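# Running a holiday kitchen in a harbour town

Notes for owners and keyholders of short-let flats, last revised 18th October. They were written for flats in and near Faltstead, on the old harbour side, but most of the points hold for any small coastal town where the visitors arrive by ferry or coach and the buildings are older than their plumbing.

## Before the guests arrive

Faltstead water is hard. A kettle in a flat let every week through July will carry visible scale by the third changeover. Descale with citric acid, two level tablespoons to a litre of water, brought to the boil and left for twenty minutes. Rinse twice. Vinegar works but the smell stays in a plastic kettle for days.

Run both taps for two minutes if the flat has stood empty for a week or more. On the upper floors of the quay buildings the first water may come through cloudy. Cloudiness that clears from the bottom of the glass upwards is air. Cloudiness that settles is sediment, and the filter on the rising main should be looked at.

Check the following at every changeover:

- Sink trap clear and not weeping at the lower nut
- Hob igniters firing on all rings
- Extractor filter free of grease at the edges
- Bin liner fitted, with two spares under it
- Smoke alarm tested by the button
- Window catches moving freely

Salt air seizes window catches faster than anything else in the room. A drop of light machine oil on the pivot, wiped off after a minute, is enough for a season. Do not use cooking oil. It goes gummy and collects grit.

## Pans, knives and boards

Visitors on a two-night city break cook very little. Those who come for a week cook a good deal, mostly pasta, eggs and whatever was on sale at the fish steps. Stock accordingly: one large pan with a lid, one small pan, one frying pan, one oven tray. More than this gets stacked wet in the cupboard and rusts at the rivets.

Supply a board kept only for fish and mark it on the edge. Wash it in cold water first, then hot. Hot water on its own sets the protein into the grain and fixes the smell. A cut lemon rubbed over the board with coarse salt removes what remains. Stand it on its long edge to dry, away from the wall.

Knives in let properties are usually blunt, and guests press harder with a blunt knife. A pull-through sharpener costs little and can be used by anybody in the time it takes to fill the kettle. Three strokes at each changeover will hold an acceptable edge. Replace the knife every second year.

## The refrigerator

Most flats in the old quarter have a small model, as the kitchens were cut out of landings and box rooms. Set the thermostat so that a thermometer in a glass of water on the middle shelf reads between 3 and 5 degrees after a night. The dial numbers are of no use for this. On most machines they indicate strength of cooling, and a high number in July may be correct where the same number in winter will freeze the lettuce.

The door is the warmest part. Keep drinks, sauces and other things that tolerate a change of temperature there, and put milk on a main shelf where there is room.
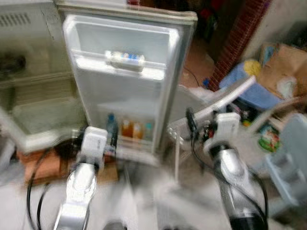

*Small fridge with the door open: bottles on the lower door shelf, one small packaged item above.*

Clean the door seal with warm water and a little bicarbonate of soda. Work into the folds with a soft toothbrush, then dry with a cloth. To test the seal, shut a strip of paper in the door and pull. It should drag. Repeat at each corner. A seal which has gone flat on the hinge side can often be recovered with a hairdryer on a low setting, held a hand's width away and kept moving.

Behind the lowest shelf there is normally a small drain hole. When it blocks, water collects under the salad drawer and guests report a leak. Clear it with a cotton bud or a length of soft tubing, never with wire.

If the flat is to be empty for more than a month, switch the machine off, empty it, and wedge the door open with a folded tea towel. A closed door on a dead fridge will grow mould in under a fortnight in a damp building.

## Damp

The ground floors on the Wisham side of the harbour take in moisture from below, and no arrangement of cupboards will cure that. It can be managed. Leave a gap of two fingers between any unit and an outside wall. Store flour, sugar and salt in jars with a rubber seal. Put a few grains of rice in the salt cellar and change them monthly.

A dehumidifier rated for the size of the room will settle at a steady figure after a few days. Note that figure. If it climbs later with no change in the weather, look for a slow leak before blaming the sea.

Wooden spoons go grey in this air. Boil them for five minutes, dry them in full sun if there is any, and rub with food-grade mineral oil.

## Coffee

Requests for coffee equipment have overtaken requests for teapots. A stovetop pot is the most durable answer. Write the instructions on a card and fix it inside the cupboard door:

1. Fill the base with water to just below the valve.
2. Fill the basket level. Do not press down.
3. Screw together firmly, dry threads only.
4. Low heat, lid up, off when it starts to splutter.

Aluminium pots must not go in the dishwasher. The surface turns dark and chalky. Spare gaskets in the usual sizes are kept by Marchetti, the ironmonger at the top of the market hill, who will also match one from the old ring if it is brought in. Take the ring - the printed size on the box is not reliable across makers.

## Rubbish and recycling

Gulls will open any bag left out overnight. Use the lidded bins in the yard, and tie fish waste in two layers of paper before bagging it. In hot weather, freeze fish waste until the morning of collection.

Glass goes to the bank by the coach park. The 51 bus passes it, as does anyone walking to the ferry, so a note to guests on their last morning tends to work. Flats on the upper terrace should use the bank by the school, as the steps are slippery after rain.

Spent cooking oil should be poured back into its own bottle and put out with the general waste. The drains below the quay are shallow and old. A blockage there backs up into the lowest kitchen, whoever caused it.

## Boxes to keep in the cupboard

Two plastic boxes with clip lids cover most calls that would otherwise mean a visit.

**Box one:** fuses (3, 5 and 13 amp), a torch, spare torch batteries, a sink plunger, an adjustable spanner, PTFE tape, two tap washers.

**Box two:** descaler, bicarbonate of soda, a roll of bin liners, 11 dishwasher tablets in a jar, a spare tea towel, a tin opener. Tin openers leave with guests more often than any other item, and a second one should be kept out of sight.

Kullovham tape, the grey cloth sort sold at the chandlery, holds on damp surfaces where ordinary tape lets go. It is a temporary measure on a waste pipe. Write the date on it in marker so that the next person knows how temporary it has been.

## Meter readings

Take electricity and water readings at each changeover and write them on the sheet inside the meter cupboard. An empty flat should use almost no water. A tap dripping once a second wastes up to 3,000 litres over a season, and the sheet will show it well before the bill does.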